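Home Robotics Evening Class
Notes for session 4: two arms, one table
Tue 3 March

Hi all, these are my notes from last session plus what I want you to do before the next one. I typed them up fast, so if something looks wrong, ask me or Periklis Sotiropoulos at the bench.

Where we are with the build

By now most of you have the base rail cut and squared. Please check it again! I know, I know, but both arms hang off that one rail, and if it's twisted you'll be chasing weird errors until April. My own first rail (the one I built in my garage, the Nesulow table, for those who heard the story) had a twist I could barely feel with a finger, and the two arms never agreed on where the table was.

Bolt the base plates on finger tight, set the spacing, then go around with the wrench. Leave the plates alone after that. If you move one, you calibrate both arms again, sorry.

Cables

Run every arm through its whole range by hand, power off, before you tie anything down. You want a big lazy loop at the top of the arm and enough slack at the elbow that it never goes tight. Rebecca Cattaneo lost a connector last month because her zip tie was too close to the wrist, and she's fine with me telling you so. Tie near the base, snip the tail, done.

Walls

Somebody asked if the side walls are worth the trouble. I say yes. Plain light panels give you the same background at noon and at nine at night, and the shop windows here are awful for that.

Cloth practice

Start with two grippers on one piece of fabric. Soft stuff is harder than blocks because it sags and slides, and the second arm feels whatever the first one does. Close both grippers before you lift anything, and lift slowly. I keep the speed way down for this, and I'd rather you were bored than untangling a servo horn.
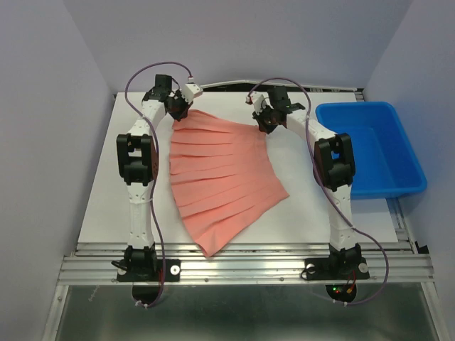 Fig. 1. Both grippers on the top corners of the slit pink cloth, blue tub over on the right.

Try a plain square first, then a piece with slits in it like the one in Fig. 1. The strips can move separately, so don't expect your settings from the square to carry over.

Before next time

Log 18 tries with the square and write down which arm let go first, if either did. Bring your base plate spacing too, in millimeters please. Spare zip ties are in the drawer marked Kemier, under the soldering station.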